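Jiltton is 15 minutes past the last place I'd have thought to stop, and I only went because Lies Hendriks had a spare ticket and a working heater in her car. She'd been telling me since February that the Katano open day was worth the drive. I do like a building full of other people's linens, so off we went!

Katano takes in household textiles, sorts them, washes what needs washing, folds it all and sends it back out to charity shops and shelters. I'd pictured one big room with a mountain of towels. It's a long brick building with nine rooms strung along a corridor, and you walk through in the order the cloth does, more or less (we got the second and third rooms backward, because Lies saw the coffee).

Intake is the noisy one. Bags come down a chute and get tipped onto a steel table, and the first thing that happens is somebody feels everything for zippers, coins and pins. They had a jar of the stuff they'd found. Mostly buttons, one very nice brooch, a house key with a tag saying URQUIJO on it that has been waiting for its owner for ages. I wanted to buy the brooch. It is not for sale, I asked twice.

Then washing, which smelled wonderful and was far too warm for my coat. Asabe Ogbonna took our group through there and she was great fun, very firm on the subject of fabric softener (against). She says towels that have had years of it just push the water around, and she had two washcloths and a bowl to prove it. I came home and put my bottle at the back of the cabinet, where it can think about what it's done.

The folding rooms were what I'd come for, though. I've been folding T-shirts the same way since I was a kid, in half and then in half and hope for the best, and I wanted to see how you'd do it if you had 2000 pieces to get through before lunch. The answer is that you spend most of your time on the part before the fold. Finding a hem, finding a shoulder, getting the thing flat. Once it's flat the folding takes no time at all. Our guide in there, Jianguo Xie, balled up a fitted sheet and handed it to Lies, and she was still hunting for the second corner when the rest of us had moved on to pillowcases.

Thin, light things are the worst for this. A thick sweater more or less lies where you drop it, but a flimsy pink piece lands in a heap with a flap going one way and the rest going another, and if there's another bit of cloth underneath you can grab both without noticing. There was writing on the pink one, too, in blue marker with big loopy letters, plus a little blue star. I'm a sucker for anything with handwriting on it. And I rather coveted the dark plaid pillow next to it, which would go with my couch. 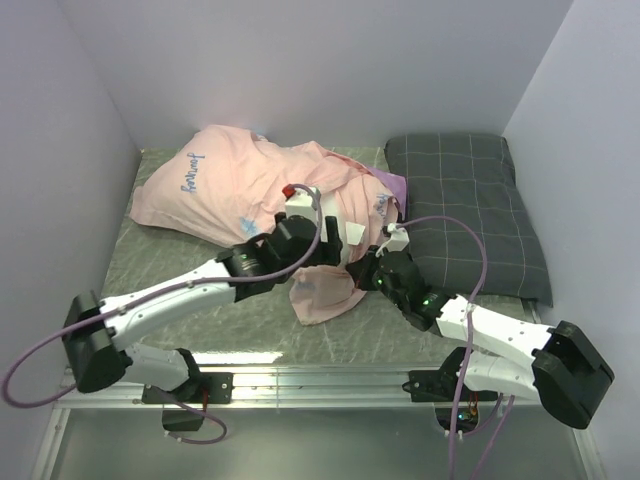 Marama Hapeta thought I was making too much of the flattening, and told me so over the sandwiches: pick it up, give it one good shake, let it hang for a second, and most of the creases drop out before it ever touches a table. She does her pillowcases that way and claims she hasn't ironed one in years. I've tried it since with T-shirts and it does help, although I knocked a mug off the counter on the first shake, so clear some space.

We also had a nice long argument about marker on fabric. Half the table said it never comes out and you should make your peace with it. Lies swears by rubbing alcohol and an old towel underneath, dabbing, no scrubbing. I wouldn't try to get it out at all if somebody had written me a word and drawn me a star, but I still have a pillowcase from summer camp, so I'm not the person to ask.

The last rooms are packing and the little shop. Packing is all shelves and string, and very calm after the washers. Flat sheets are tied in bundles with the size on a paper tag, and I've already stolen that idea for my own closet, where a twin and a queen have been living as one pile. The shop had a rack of quilts from Stotden at prices I could not talk myself into, and a bin of odd pillowcases at three for a dollar that I could. I bought nine. Lies bought one tea towel and looked very pleased with her self-control all the way to the car.

If you go, wear layers, eat before the tour (the sandwiches went fast), and park on the far side by the fence. The near lot floods. Tickets are at the door and they take cards now. Lies still has my scarf.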